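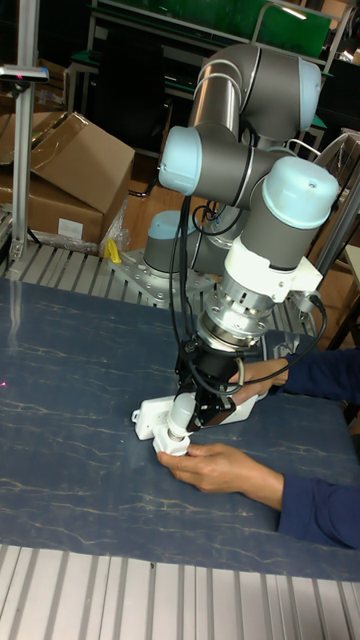
Mercedes Cárdenas
Lecturer in Applied Automation

Chapter 7
Choosing a Bench Arm Kit

Most readers will meet their first robot arm as a kit bought by somebody else. A college or small firm places an order, the crates arrive, and the people who have to use the arm then find out what was paid for. This chapter takes one such kit, the Tresent bench package, and works through it as a buyer should.

The package is sold by Mabaso in two versions. Both include a six-axis arm, a base plate, a gripper and the cables to join them. The larger version adds a force sensor, which fits between the wrist and the gripper, and 101 hours of remote support. The difference in price is 800 pounds. Whether that is money well spent depends on the work, and we return to it in Section 7.3.

Buyers tend to compare arms by reach and payload. These figures matter, but they say little about the hours spent at the bench with hands on the equipment. Someone has to hold a tool tip just over the table while a position is checked. Someone has to steady a part while the gripper closes. A kit that makes these jobs awkward will be used less than one that makes them easy, whatever the data sheet says.

Small electrical goods make a good test of a kit. A power strip is long and has a smooth casing, and a plug must go in straight. In our trials the gripper took hold of the strip while the operator worked with both hands beside it, one on the end of the casing and one on the plug. Cable routing deserves attention at this stage. Loops that hang clear of the arm in one pose may lie close to the operator's hand in another. 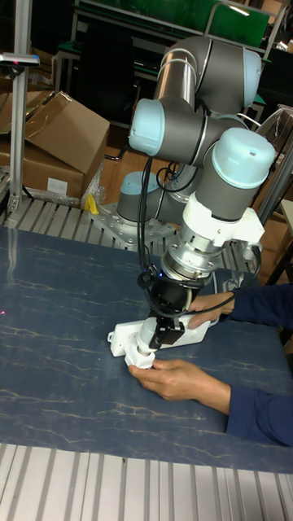 7.1 What to ask before ordering

Ask the supplier for a written list of every part in the crate, including bolts and adapters. The Sosar gripper can be ordered separately, but its wrist adapter is a different item with a delivery time of 9 weeks. Ask also which software licence is supplied. Tidine, the control program used in this book, comes with a one-year licence that must be renewed each October.

Finally, ask for a demonstration with a part of your own. Take it with you, and handle the arm yourself before you sign the order.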